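蓝布、纸盒和黄色方块:桌面级机械臂的示教数据采集记录

2022年7月25日

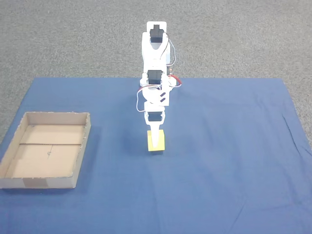

图/本文作者

这一篇记录抓取放置任务的数据采集部分。训练部分另写,网络结构基本没动,没有多少可说的。上一篇评论里 Ibrahim Dauda 问为什么换了任务之后成功率掉得那么厉害,答案大半在数据里,所以先写数据。

任务定义:黄色方块放在蓝布上,机械臂从上方接近,夹住,抬起,移到左侧的纸盒上方,松开,回到初始位姿。一条完整示教从初始位姿开始,到回到初始位姿结束。中间任何一段缺失都不算完整,但不完整的也保留,单独打标签。

硬件是白色塑料支架加黑色舵机的小臂,线从侧面绕出来,没有走线槽。控制程序叫 Jereo,自己写的,跑在一台旧笔记本上,负责读主臂关节角、下发给从臂、同时写盘。控制频率和图像频率都设成 20 Hz,对齐简单。早期版本图像单独一个线程,时间戳各写各的,后处理再插值,结果快速移动段的图像和关节角差了将近两帧。后来改成一个循环里先取图再读角度再下发,延迟略有增加,但对得上。

关于铺布。底下是灰色带杂点的地毯,纹理很细,压缩之后噪声大,直接在上面采的数据,模型对方块边缘的判断不稳定。铺一块哑光的蓝布之后,背景基本成了单色,黄色和蓝色的对比也够。布的边缘之外还能看到地毯,我没有裁掉。试过裁剪,裁完之后机械臂上半段不完整,模型在伸展较远的位姿上误差反而变大。

布的褶皱没有刻意抚平。第一批数据每条之前都把布拉平,训练出来的策略在平整的布上表现正常,布一皱就犹豫,夹爪在方块上方停住来回微调。第二批开始不管褶皱,只在布的位置明显偏移时重新摆。

纸盒是拆快递剩下的,敞口浅盒,外壁还带着一段棕色胶带。选它是因为壁矮,夹爪不用抬太高。盒子放在左侧,离抓取区留一段距离,免得夹爪下降时碰到盒壁。盒子位置在一个批次之内固定,批次之间挪动。如果每条都挪,七条里能有两条需要重新考虑路径,示教速度太慢。这一点算妥协,放置阶段的泛化因此比抓取阶段差。

方块的初始位置用网格加随机偏移。网格画在一张透明胶片上,摆好之后抽走胶片,再开始录。纯靠手放会偏:第一批我凭感觉"随机"摆放,后来把位置画成散点图,绝大部分集中在右手舒服的一块区域,靠近操作者对侧的一角几乎没有点。模型在那一角的失败率也最高。方块朝向同样处理,随机角度由程序给出,屏幕上显示一条线,照着转。

现在每个批次 38 条。这个数没有理论依据,是主臂那侧的手能保持稳定的上限,再多动作就开始变形,末端轨迹的抖动从曲线上能看出来。一天最多采两个批次,中间隔开。

示教动作的约定,写在这里备查:

接近阶段先到方块正上方,再垂直下降。斜着切入有时也能抓到,但两种方式混在一起,模型会学出一个中间动作,夹爪的指尖蹭到方块侧面把它推走。

下降到位之后停顿一小段再闭合。停顿太短,闭合动作在时间上跟下降重叠,模型容易提前闭合。停顿太长也有问题,静止帧过多,策略会学会不动。目前的做法是停大约半秒,后处理时把关节角变化低于阈值的连续帧抽稀。

闭合之后先竖直抬起,再水平移动。

松开时夹爪高度略高于盒壁,不追求轻放。方块在盒底弹一下没有关系。

允许失败后重试。抓空一次,退回上方重新对准,继续录,这样的片段有用。第一批里凡是抓空的全部删掉,训练出来的策略抓空之后不会回头,空着夹爪照样走到盒子上方松开。第二批专门保留了一部分恢复动作,现象减轻,没有消失。

标签只有三种:完整成功、恢复后成功、失败。标签在录完之后立刻打,按键盘上的数字键,不按就不能开始下一条。五月那批是事后统一看录像打的,遮挡严重的地方分不清有没有夹住。机械臂伸到方块前面的时候,夹爪的指头会压住方块中间一条,只有两边露出黄色,单张图判断不了接触,要前后翻好几帧。

单视角的遮挡是目前最大的限制。加第二个相机的方案试过两天,撤掉了,主要是 USB 带宽,两路同时开会随机丢帧,而且丢帧没有报错,Jereo 里当时也没写检查。现在加了检查:相邻两帧时间差超过阈值,整条作废。回头扫了一遍旧数据,也扫出来一些,都移到单独的目录。

光照。窗帘拉上,只开顶灯。机械臂会在布上和方块底部投下影子,影子的方向在同一批次内一致。我怀疑模型在用影子估计高度,证据是换成台灯侧照之后,下降阶段经常停在偏高的位置。还没做正式的对照实验,下个批次准备一半顶灯一半侧灯。

舵机的问题也会进到数据里。肘部的舵机连续工作之后会发热,同一个指令角度下实际位置有偏差,批次后半段的末端高度比前半段低一点。处理办法是同时记录指令角和回读角,训练时观测用回读角,动作用指令角。每批开始之前回零一次,用一块垫片检查夹爪离布的高度,超出范围就重新标定。有一次忘了检查,整批末端偏低,夹爪下降时顶在布上,把布往前推出一道褶。那一批没有用。

线束也要看一眼。侧面那一圈线如果松得太多,腕部转到某个角度会挂住。挂住的时候回读角曲线上有一个平台,很好认。

目录结构:一条示教一个文件夹,里面是图像序列、一个关节角的 CSV、一个元信息的 JSON。元信息写方块的网格编号和角度、盒子的位置编号、灯光、标签、程序版本号。程序版本号是后加的,早期的靠文件修改时间推断,不完全可靠。没有用打包格式,占地方,读得慢,但坏一条只坏一条,查起来也方便。

Teresa Chmielewska 帮忙录了一个批次,用来看换人之后的差异。她的动作明显比我快,接近段的曲线更陡,停顿更短。两个人的数据直接混合训练,闭合时机变得不稳定;按时间重采样到相近的速度之后再混合,闭合时机恢复,放置段比只用我一个人的数据略好。样本太少,暂不下结论。

待办:

方块换颜色,先加红色。
盒子位置改成每五条挪一次。
侧灯对照。
给静止帧的阈值写一个可视化脚本,现在靠手调。

数据整理完之后会放出来,先放第二批。第一批除了用来对比没什么价值,需要的可以留言。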